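4. Montar o kit de mesa (bandeja, guardanapo, talher, saquetas)

Válido para a bandeja Viller pequena e para a caixa branca Farah. Quem usa a bandeja alta: ver secção 9.

Antes de começar: mesa limpa e seca, mãos lavadas. Nada de panos húmidos perto das saquetas.

1. Caixa branca ao centro da mesa. Saquetas lá dentro, soltas, não é preciso alinhar.

2. Bandeja ao fundo, do lado direito. Deixar espaço para a mão entre a bandeja e a caixa.

3. Guardanapo de pano sobre a bandeja. Dobra frouxa chega, não vincar. Se ficar a pender do bordo, puxar para dentro.

4. Colher fora da bandeja, pousada à esquerda. Entra só no fim.

Nota: no Skedlow o kit aparece como "mesa individual". É o mesmo, muda só o nome.

Ponto de partida com as saquetas pretas na caixa branca, a bandeja azul com o guardanapo bege e a colher ainda na mesa:

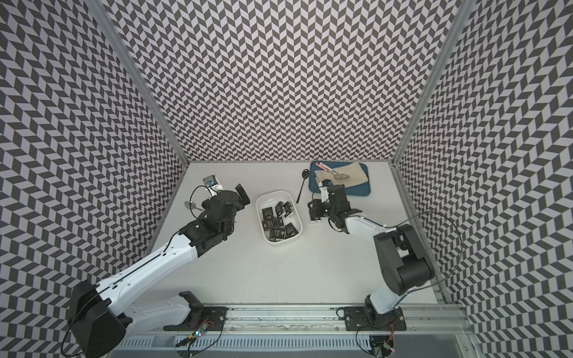 Na cantina da Valimance perguntaram se a colher não podia ir logo para cima do guardanapo, que assim se poupava um passo. Também disseram que, com a dobra frouxa, o pano foge sempre que se pega na bandeja. Pode ir, mas só depois das saquetas. E se o pano foge, dobrar mais uma vez ao comprido e pronto.

5. Tirar 3 saquetas da caixa. Verificar se estão fechadas, passar o dedo pelas bordas. Rasgada ou pegajosa, lixo.

6. Pôr as saquetas na bandeja, lado a lado, junto ao guardanapo. Texto virado pra cima.

7. Colher por último, sobre o pano, cabo para quem vai comer.

8. Levantar a bandeja com as duas mãos. Se alguma coisa escorregar, pousar e voltar ao passo 6.

CUIDADO: não empilhar bandejas ja montadas. As saquetas de baixo rebentam.

CUIDADO: caixa Farah, máximo 200 saquetas. Acima disso a tampa não fecha e o canto abre.

Reposição: encher a caixa no fim do turno, saquetas mais antigas por cima. Guardanapos usados vão para o saco da lavandaria, nunca de volta à gavetta.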